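## Cell 2, right arm: cable loop keeps catching on the tray

**loris_bench** wrote:

Two-arm cell, black tabletop, curtained box around it, one arm bolted to each side. The job is kitchen stuff: cutting board in the middle, bowl, tray and box behind it. The left arm has been fine since we built it. The right one has to reach across to the back of the table, and its cable loop drags over the tray when it does. Twice now it has pulled the tray out of place and the run had to be stopped.

I have already re-tied the cable at the elbow. It helped for a day. Log says 2,719 cycles on this arm since the last full service. Controller is a Nendier, stock firmware. What do people do about the slack?

---

**mudflap** wrote:

How much slack do you have with the arm folded all the way back? Most people leave too much because they measure it at full reach and then add a hand's width for luck.

---

**loris_bench** wrote:

Probably what I did. I'd have to measure it again.

---

**T_Nasution** wrote:

Teguh Nasution here, I look after four of these at Rillau. Do it in this order:

1. Power down and lock out. Hold the arm before you release the brakes.
2. Cut every tie past the shoulder. Leave the one at the base.
3. Move the arm by hand to its farthest point over the back of the table. Tie at the elbow there, snug but able to twist.
4. Fold the arm back and see where the loop falls. If it hangs lower than the gripper, take some back through the base tie.
5. Run it slow with the table cleared, then put the objects back.

Check the connector at the wrist while you are in there. Ours work loose somewhere near 2,000 cycles, so you are past that.

---

**mudflap** wrote:

I'd skip all that and put a spring retractor overhead. Hook it to the elbow and the loop never gets near the table.

---

**T_Nasution** wrote:

I don't like retractors on small arms. The spring pulls all the time, and the pull changes with the pose. We tried one and the gripper came down high at the back of the table and low at the front. You can tune for it, but then you are tuning for it forever.

---

**mudflap** wrote:

Use a lighter spring then. I have had one on a Goh arm for 391 days with no drift I can measure.

---

**T_Nasution** wrote:

The Goh is a heavier arm. It won't feel it.

---

**ferrule** wrote:

Before anyone buys parts, could you just move the tray? If it sat on the left and the bowl on the right, the cable would have less to catch on.

---

**loris_bench** wrote:

Layout is fixed. The people running the tasks want everything in the same place from one run to the next, and I'm not going to win that one.

---

**ferrule** wrote:

Fair enough. Then tape the tray down from underneath. Thin double-sided, two strips. It doesn't fix the cable but it stops you losing runs while you work on it. And post a view of the whole table, it's hard to judge a reach from text.

---

**loris_bench** wrote:

I can tape it for now. Whole table:

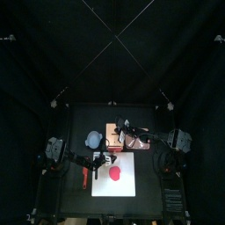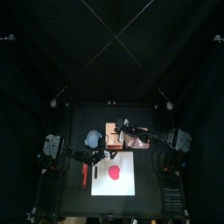

*Cell 2, both views: right arm reaching over the back of the table, its cabling across the tray.*

---

**T_Nasution** wrote:

OK, that is a long reach for that mount. Start with step 3 and tie it in exactly that pose. I would also turn the elbow clip so the cable leaves on the back side of the arm. It will want to fall behind the tray then.

---

**mudflap** wrote:

Still say retractor, but turning the clip is free, so try that first.

---

**loris_bench** wrote:

Will do the clip and the re-tie tomorrow morning before the first run, and check the wrist connector at the same time. If the tray still moves I'll price a light retractor. Does anyone know the thread size on the elbow clip? Mine has a screw with a chewed head and I'd like to have a new one in hand before I take it out.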